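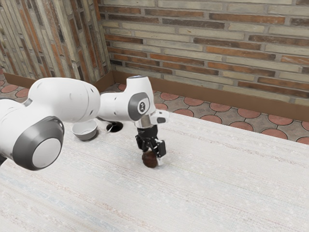

Residents on the Grudus side asked for shorter outages, a spokesperson for Skorkitz said, and the July work plan was written around that request.

Skorkitz will replace 926 meters of cast iron water main between the Zellthorpe pump house and the Grudus road bridge, beginning in July. The existing pipe has been repaired 5 times at the same joint. New pipe will be ductile iron with a cement mortar lining, laid beside the old line and tested under pressure before any connection is moved.

The work is divided into two stages. Stage one covers the pump house to the school junction. Stage two covers the remaining length and the valve chamber at the bridge. A total of 129 service connections will be transferred. Each transfer requires the supply to be shut off at the curb valve, and written notice will be left at the property the day before.
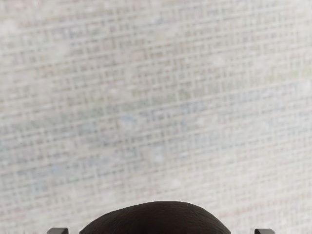
Woven surface, close view.

Trenching is contracted to Mac an tSaoi. One lane will stay open at all times – traffic signals will be used at the bridge. No trenching is planned on Saturday.

Water may look cloudy after a transfer. Customers should run the cold kitchen tap until it clears and should not use hot water during that time. Drawings of the route can be viewed at the Skorkitz front desk in Zellthorpe.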